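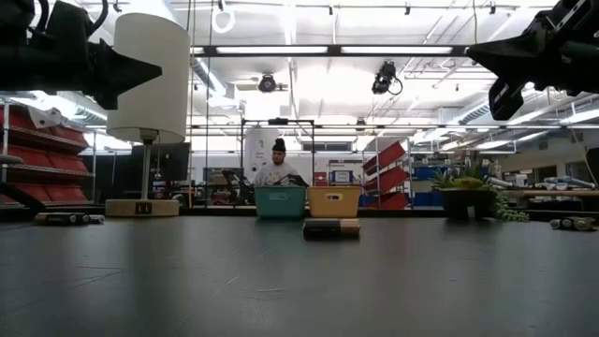
Ticket: Live match stream drops to audio only on World Cup group games
Product: Prornex sports app, TV version
Status: Closed
Priority: 2

Reported Friday, 9:40 a.m.

Customer in Haltthorpe watches the World Cup through the Prornex app on a Clirnine set-top box. The picture goes black a few minutes into each live match. Commentary continues and the score bar still updates. Replays and the studio show play normally. Restarting the app brings the picture back for a short time, then it drops again.

Checks made:
Account active, sports package included.
Signed out and back in. No change.
Cleared app cache. No change.
Moved box from Wi-Fi to cable. Speed test steady at 80 Mbps. No change.
Same match on customer's phone, same account: picture fine for the full first half.

Error log from the box shows code 3287 each time the picture drops. That code points to the video decoder – the account and the network are probably fine. Live matches go out at a higher frame rate than replays, so the next step was to lock the app to standard frame rate under Settings, Playback, Live. 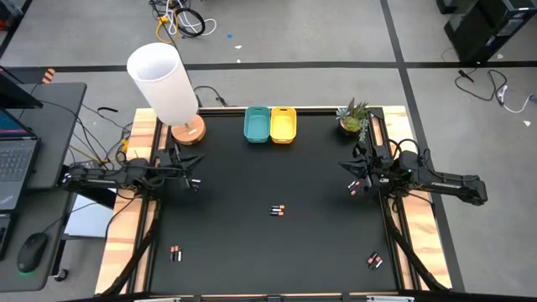
Brinkmann: I have the same box and the same black picture, and the frame rate setting only held until halftime. What fixed it for me was the box firmware. Mine was still on version 2.

Update, 4:15 p.m.

Customer's box was also on version 2. Firmware 3 installed from the Clirnine system menu, box unplugged and restarted. Frame rate set back to automatic. Customer watched the whole evening match with picture and sound, no code in the log.

Reply sent to Brinkmann with the link to the firmware notes. Help page for live sports to be updated with the version check ahead of the cache step.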